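Jusico Talent Blackout Roller Shade

Item 2314
Sold by Halliday Window & Home

Overview

The Talent is a cordless blackout roller shade for bedrooms, nurseries and any other room where morning light is a problem. It mounts inside or outside the window opening and comes cut to the width you order. The fabric is a woven polyester with a coated back. It blocks light through the cloth itself, but as with any roller shade, a thin line of light will show at each side when the shade is mounted inside the opening. If you need the room as dark as possible, order an outside mount or add the Bandano side channels.

The shade is raised and lowered by the bottom rail. Pull down to lower it and let go at the height you want. To raise it, give the rail a short pull and guide it up with your hand. There are no cords or chains on this model.
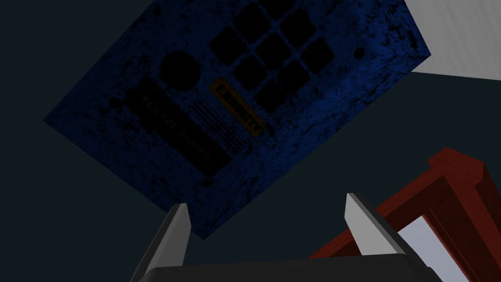
Shades are rolled, wrapped and shipped in a cardboard tube. Brackets, screws and drywall anchors are in a bag taped inside one end of the tube. Please check both ends before throwing the packaging out, as this is the most common reason customers call us for replacement hardware.

Colors

White, Oatmeal, Slate and Midnight. The back of the fabric is white in every color, so the shades look the same from the street. Colors can vary slightly between production runs. If you are doing several windows in the same room, place them on one order.

Free swatches are available. Ask for them by item number and color name. You can order swatches in all four colors at once.

Measuring

For an inside mount, measure the width of the opening at the top, middle and bottom. Write down the smallest number. Do not subtract anything - we make the deduction for the brackets at the factory. Measure the height on the left and the right and write down the larger number. Check that the opening is deep enough for the brackets, and that latches and crank handles will not catch on the fabric when the shade is down.

For an outside mount, measure the area you want covered, including the overlap. We suggest 3 inches of overlap on each side where there is room for it. The finished shade will be made to the exact width you give us, bracket to bracket. The fabric is slightly narrower than that.

Use a metal tape measure. Cloth tapes stretch, and a shade that is too wide for the opening can't be trimmed at home.

Installation

Most people can hang one of these with a drill, a level and a pencil. Mark the bracket positions first and check that they are level with each other. A shade hung on uneven brackets will roll to one side and the edges of the fabric will wear. Drill pilot holes if you are going into wood. In drywall, use the anchors supplied.

Push the spring end of the tube into its bracket, then lift the other end until it clicks. Lower the shade all the way and raise it again before you put the tools away. If it comes up crooked, check the brackets again. 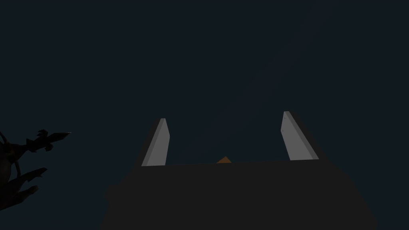 Care

Dust the fabric with a dry cloth or the soft brush on a vacuum. Small marks can be wiped with a damp sponge and mild soap. Let the shade dry fully before rolling it up. Do not machine wash, iron or bleach it, and do not use glass cleaner near the coated side.

Options and extras

Bandano side channels, item 936. Sold in sets of 2, in white only. They attach to the sides of the window opening and cover the gap at the edges of the fabric. Inside mount only.

Fabric-wrapped bottom rail. Matches the shade color. Choose this when you order, as it can't be added later.

Ordering and returns

All shades are made to order. Orders placed by noon on Thursday go into the next week's production. You can change the size or color until cutting begins. After that, we can't take back a shade that was made to the size you gave us. If we made the mistake, we replace it and pay the shipping both ways. 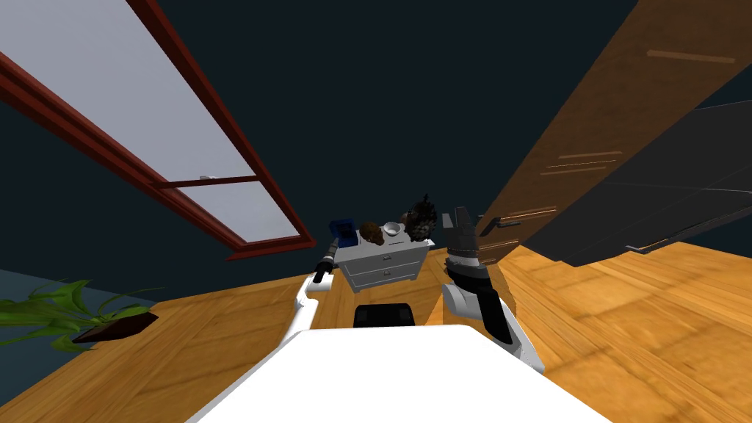 Can I use the side channels with an outside mount?

They only fit inside the opening. For an outside mount, order a wider shade so the fabric overlaps the wall on each side.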